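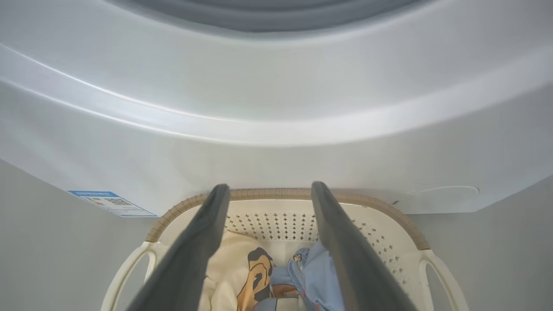 **Module 5: Good practice for manipulation near household appliances**

Handout to accompany the lecture. Compiled by Nélida Mansilla, practical notes by Mogens Oddsson. Revised September 19, 2026.

## 5.1 Scope

These notes cover a single-arm robot with a two-finger gripper handling textiles at a front-loading washing machine. They apply to supervised work in the Brøndum teaching flat and in the Drillow laboratory. They do not replace the risk assessment, which must be read and signed before the first practical.

The relevant standards are ISO 12100 (general principles of risk assessment and risk reduction), ISO 10218 (industrial robots) and ISO 13482 (personal care robots). Students should know which of these applies to a given machine and why. A robot arm bought as an industrial product and then used in a flat is the usual difficult case, and it is set as reading for the seminar.

## 5.2 Terms used in this module

**Task zone** – the volume the gripper may enter during a task. For unloading it covers the door opening, the basket and the path between them.

**Keep-out surface** – a surface the gripper must not touch at any speed. The door gasket, the front panel and the rating label are keep-out surfaces in all exercises.

**Contact surface** – a surface where light contact is accepted. The rim and inner walls of the basket come under this heading.

**Hold point** – a pose at which the arm stops and waits for the operator.

## 5.3 Placing the basket

1. The basket stands on the floor below the door, with its near rim clear of the door swing.
2. Handles face left and right as seen from the robot. A cut-out handle turned towards the gripper can catch a fingertip on the way out.
3. Perforated baskets are permitted. Depth readings through the holes are unreliable, so the wall must be modelled as solid.
4. A rim with a woven or braided texture is to be modelled at its outermost edge. Do not fit the model to the bottom of the pattern.
5. Where side walls or cabinets stand close to the machine, both must be entered in the collision model before the arm is powered.

Gloss white plastic gives poor depth data under overhead light. The front panel should be entered from measurement. Moulded ridges count as part of the panel, and the clearance is taken from the highest ridge.

## 5.4 Approach and grasp

The fingers are opened before they cross the rim and remain open until the grasp pose is confirmed. An approach with closed fingers is a fault, even where no contact follows.

The wrist camera gives a close view of the work and a poor view of everything else. From a low pose, most of the image may be taken up by the machine, and the operator can lose track of where the elbow is. A second view of the whole arm is therefore required – either a fixed camera or a person standing outside the task zone with a stop button in hand.

Choice of item:

- Take the uppermost item first where it can be told apart from its neighbours.
- Avoid buttons, snaps and zips as grasp points. Small hard parts shift between the pads and give a false reading of grip width.
- Ribbed cuffs and waistbands are acceptable grasp points but stretch under load. Lift slowly for the first part of the move.
- A printed area may be segmented as a separate object. Check the mask before accepting the grasp.
- Partly hidden fabric is left until the items on top have been removed.

If two items come up together, the arm returns both to the basket and opens. Shaking is not permitted in this module.

## 5.5 Pads and surfaces

Soft finger pads are inspected before each session for cuts, loose edges and embedded grit. Grit marks glossy panels. Ornex pads are supplied in pairs and must be changed in pairs, including when only one is damaged. The Plasdale rig uses a different mounting screw; the two kits are stored separately and must not be mixed.

Nothing is to be fixed over the appliance's own labels. Calibration markers go on the floor or on the side surfaces.

## 5.6 Stops and records

After any unplanned contact with a keep-out surface:

1. Stop the arm. Do not reverse along the path.
2. Save the log and the wrist camera recording.
3. Inspect the surface and the pads.
4. Enter the event in the contact register.
5. Resume from the last hold point, with the operator's agreement.

The register held 3,722 entries at the end of August, of which 31 concerned the door gasket. Entries must state the pose, the commanded speed and the item held. "Touched machine" is not a sufficient entry and will be returned to the student.

## 5.7 Preparation for the practical

Work in groups of 2. Each group submits one marked-up drawing of the task zone, showing keep-out and contact surfaces in different colours, and one list of hold points. Drawings without side walls will not be accepted.

Reading: ISO 12100, the clauses on hazard identification and risk estimation. Questions on the drawing go to Mogens Oddsson – questions on marking to Nélida Mansilla.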